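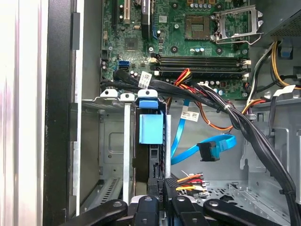

Product Review: Inetti Refurbished Desktop Tower, Barebones Configuration

Reviewed by Romana Ševčík for the Joly Equipment Library

The Inetti tower is supplied without a processor, heatsink or memory, and is intended for training benches and parts reuse. The library assessed two units over six weeks in its introductory hardware course.

Access to the board is satisfactory. The socket lever and retention frame lift clear without tools, and the memory slots have white clips at both ends that learners located readily. The blue SATA port is easy to distinguish against the green board.

Cable management is less satisfactory. The main black bundle passes close below the memory slots and is held by a small zip tie at the bend – adequate for storage, but awkward when modules are being fitted. Reviewers recommend re-routing it before the first class.

Documentation was limited to a single folded sheet, and the colour of the power leads was not explained.

Rating: 5 out of 6. Recommended for supervised instruction.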